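4. Where the vocals were recorded

4.1 Material

The songs come from the catalog of Nimell, a small label that puts out melodic rock and a little symphonic metal. The label keeps a session sheet for every song it releases. The sheet lists who played what, where each part was recorded, which files were sent to the mixer, and what came back. We were given the sheets for 202 songs. Two of these were left out, one a spoken intro with no band on it and the other a live track that had been entered on the wrong form. The results below are for the remaining 200.

A session sheet is a working paper and was never meant for research. Some are typed and complete. Others are scans of a page filled in by hand, with parts crossed out and written over. Where a sheet had been changed we took the later entry, provided it could be read. Where it could not be read we asked the label, and if the label did not know either, the field was coded as missing. Missing fields are mostly backing vocals and keyboards. Lead vocals are nearly always filled in, as the singer is paid by the song and the sheet is used to work out the payment.

We also had the printed credits from the album booklets. These are shorter than the sheets and sometimes disagree with them. A booklet may say that an album was "recorded at Berisha" when the sheets show that only the drums were done there. We treat the sheets as the better source for where a part was recorded and the booklets as the better source for how the label and the band wished the record to be seen. Section 5 takes up the difference between them.

4.2 Coding the place of recording

Each lead vocal was placed in one of five groups: commercial studio, producer's own room, singer's home, rehearsal room, and mixed. The last group holds songs in which the verse and the chorus, or the main take and the repairs, were recorded in different places. We had first planned to split these and count each part separately. That did not work, as many sheets say only that a line was "redone at home" and do not say which line.

The line between a producer's own room and a commercial studio is not a sharp one. Berisha, the studio at Zusbridge where most of the drum parts in the sample were recorded, began as a room in a house and now takes outside bookings. We coded it as a commercial studio throughout, including for the earliest sheets. Coding it the other way for those sheets moves a few songs between groups and does not change the pattern reported here.

A singer's home means any place where the singer was living when the song was recorded, including a rented flat or a room at a relative's house. Hotel rooms and tour buses were coded as mixed when they appeared next to another place, and as missing when they appeared alone. The second case came up only with backing vocals.

Both authors coded all of the sheets. Disagreements were settled by going back to the sheet together. Most of them were about handwriting.

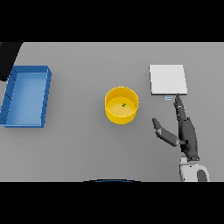
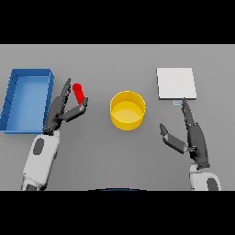

Figure 2. Rendered tabletop views, with the blue tray at the left in both.

4.3 What changes when the singer records at home

The clearest difference between home vocals and studio vocals in the sheets is the number of takes sent to the mixer. Singers working in a studio usually sent one finished vocal, already put together from several passes by the engineer. Singers at home tended to send everything, with a note saying which passes they liked. The choice between takes, which in the studio had been made in the room with the singer present, was passed on to someone who might never meet the singer at all.

How this was handled depended on the producer. In one group of albums the mixer made a first version and sent it back through Zudico, the file service the label uses, and the singer answered with time marks and comments. In another the singer left the choice to the mixer and heard the result only when it was close to done. The sheets show more repairs in the second group. These came late, often after the guitars had been finished, and they were more often a whole chorus than a single word.

It would be easy to read this as a case against recording at home. We do not think the sheets support that. The same singers, when they recorded in a studio, had fewer repairs on the sheet, but they also had a fixed number of days and no way to come back. A chorus that the singer was unhappy with stayed as it was. Several of the comments in the files refer to older songs in just this way, asking that a new song should not end up "like the last one," where there had been no time to fix the high part. A low count of repairs may mean that the vocal was good, or it may mean that the booking had run out.

A second difference is in the backing vocals. Melodic rock depends on stacked harmonies in the chorus, and these take time. In the studio group the stacks were often sung by the producer or by a session singer who was already in the building. In the home group they were much more often sung by the lead singer alone. The result is a closer blend and, to some listeners, a less varied one. Reviews collected for Section 6 mention it both ways, sometimes about the same album. One reviewer calls the choruses "huge" and another says that they sound like one person in a mirror.

The third difference concerns the order of work. Studio vocals were usually recorded after the drums, bass and rhythm guitars were finished. Home vocals were often recorded over a demo with programmed drums, with the real drums added later. The comments show what follows from this. A drummer who plays to a finished vocal can leave room for a held note or push into a line. A singer who works over a programmed part has nothing to push against, and several singers asked for the real drums before doing their final takes. The label did not always have them to send. Drum dates at Berisha were booked in blocks to save money, so a singer who was ready in April could find that the drums for the song were still months away.

4.4 Equipment and rooms

The sheets have a field for the microphone and one for the preamp. For studio vocals these are almost always filled in. For home vocals they are filled in for the first song of an album and then left blank or marked "same." We took "same" at its word. Within an album, singers at home very rarely changed equipment, and when they did the mixer noticed and wrote to ask why the sound was different.

Rooms are harder. The sheet does not ask about them, and what we know comes from comments. Singers describe using a bedroom, a storage room, a hallway with coats hanging in it, and a parked car. Traffic and neighbors come up often. Several singers recorded only at certain times of day, and one album has a run of files that were all uploaded on a Thursday, when the apartment upstairs was empty. None of this appears in the booklets, where a home recording is either given a studio-like name or left out.

The naming of home studios deserves a short note. Once a singer had recorded more than one album at home, the booklet usually gave the place a name. The name then stayed even when the singer moved. For a reader of the credits it looks as if a whole run of albums came out of one studio, when the sheets show different rooms in different towns. Anyone using printed credits to map where this music is made should keep this in mind, and we would advise against using them alone.

4.5 Limits

All of the songs come from one label. Nimell works mainly with singers who are signed on their own and paired with a house band and writers, and this arrangement makes remote work more likely. A band that rehearses together every week in Zusbridge has less reason to send files around, and we would expect its sheets to look different. We have no sheets from such a band.

The comments kept on Zudico are also uneven. Files are removed when an album is closed unless someone asks for them to be kept, so the later albums in the sample are better covered than the earlier ones. Phone calls are not covered at all, and several comment threads stop in the middle with a note to call. What was settled in those calls can sometimes be guessed from the next version of the mix, but we have not tried to code it.

Finally, we did not interview the singers for this part of the study. The interviews reported in Section 7 were held with the label and with the mixers. The singers' side is known here only through what they wrote in their comments, which were written to get a song finished and tend to be about what was wrong with it.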